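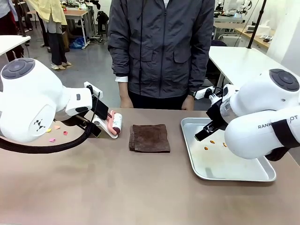
**Zallel Textile Care Lab, Lint and Pilling Group**

2021-10-30

Shedding test, Besson terry, dark brown lot. Dryer filter residue after 20 cycles: 792 mg. Control lot over 2,316 mg, same load, same detergent. Balance zeroed between weighings.

Adhesive roller pickup still reads low against filter mass. Brândușa Dobre suspects sheet tack varies within a roll. Discard the outer 2 sheets before sampling.

Open: edge fraying not scored yet. Vustau swatches due in November. Recheck filter mesh first.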